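To: rakdale-sim list
Date: 14 July 2023
Subject: Re: [rakdale-sim] Tilted head view, and whether to keep those runs

An earlier message on this thread said:

> We have finished going through the June batch for Rakdale. The
> target was 500 runs in the kitchen set and we have them, but a
> good share were recorded with the head view strongly rotated.
> Walls and worktops run at steep diagonals. The joint angles and
> the gripper commands look normal when I plot them.
>
> Two questions. Should these be dropped, or rotated level before
> they go into training? And does anyone know if the colours are
> supposed to vary like this from one kitchen to the next? I have
> pinks and purples on the large panels that I do not remember
> from the first release.

Taking the second question first: yes, the colours are meant to vary. Panel, wall and floor finishes are drawn at random when a kitchen is loaded, and the draw is stored in the run header under "finish". The first release had this switched off. If your header has no "finish" entry, you are on the old loader and should update before recording anything else.

On the tilt, please do not rotate the pictures. We tried that at Wullach on a set of 100 runs. Levelling leaves empty corners, which then have to be cropped or filled. Cropping took the grippers out of view in too many of the runs, and filling gave the model a border it could learn to read. Both versions did worse on the held-out kitchens than the untouched pictures.

What matters is whether the stored head pose agrees with the picture. If the header says the head is rolled and the picture is rolled by the same amount, the run is sound and should be kept. If the header says level and the picture is not, the pose was written before the head settled, and the run goes in the reject folder with the code POSE. The checking script in the Gape tools directory does the comparison:

 gape-check --pose --in runs/ --out report.txt

It projects the corners of the room into the view and compares them with the edges it finds. The default limit is 2 degrees. Leave it there. Raising it lets through runs where the hand position in the picture and the hand position in the log differ by more than the width of a finger.

A few other points from going through the same batch here:

1. Dark floors. The edge finder is weak where the floor is nearly black, and the script may report "too few edges". This is not a failure. Rerun those with --walls-only. Tile grout and brick courses give it plenty to work with.

2. Objects with no visible support. Do not reject a run on the strength of one still. Check the contact log for the same step. If it shows neither a grip nor a surface under the object, use the code FLOAT and send me the run number.

3. Small items in a container. Each needs its own entry in the object list. Some operators have been entering the container only, and the items inside then have no label. The labelling side at Pladen cannot fix this after the fact.

4. Two-arm runs. Write the instruction for the whole task and let the arm assignment come from the log. Text such as "use the right hand to" should not appear in the instruction field.

5. Failed attempts. Keep them. Mark the outcome as 0 and do not trim the end. We have far fewer failures than successes, and the scoring model needs both.

The full set should stand at 2,000 runs when the next kitchens are added. I would like the pose check finished on everything already recorded before then, so please run it on your own share and post the report file, not the pictures.

Two head views from one kitchen with the tilt in question:

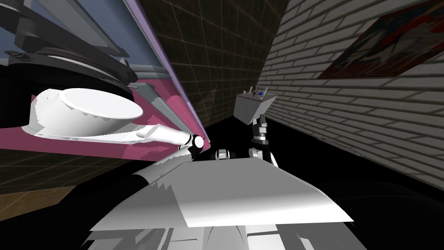
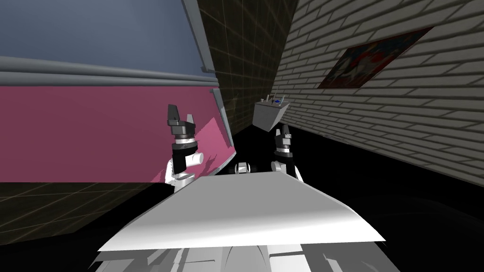
Head views, simulated kitchen, strong tilt. Brick wall and grey container in both; bowl in the first only.

If your tilted runs look like these and the pose check passes, keep them as they are.

This site uses cookies to remember your archive settings. By continuing to browse the list archive you accept their use. Accept | Manage settings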